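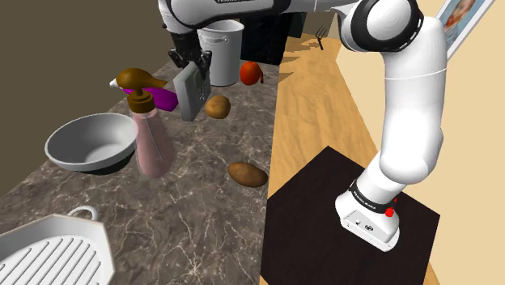

A stone countertop with a metal bucket at the far end, below a dark olive-brown wall.

News > Local > Food

Latest | Food | Outdoors | Schools | Letters

Pudport's shared kitchen opens Tuesday

Good news for anyone in Pudport with a glut of plums — the shared kitchen on Hendriks Street opens its doors Tuesday at 9 a.m., and the first month is free for residents!

The kitchen takes up the ground floor of the old Seria bakery, which had been shut for two years. Neighbors raised the last $700 at a pie sale in August, and what a sale it was: 644 slices gone before lunch.

Cooks can book a two-hour slot for canning, baking or big family dinners. Jars are sold at cost by the door, and the Nutow farm stand will drop off bruised fruit for anyone who wants it. Evening slots are already filling up fast, so mornings are your best bet for now.

A bread class is planned too, and we can't wait to smell it from the newsroom.

Comments (3)

plumtree_lane: Booked! Two batches of jam coming up.

Oven Mitt: Is there parking in back or only on the street?

R.K.: So happy to see the bakery lights on again.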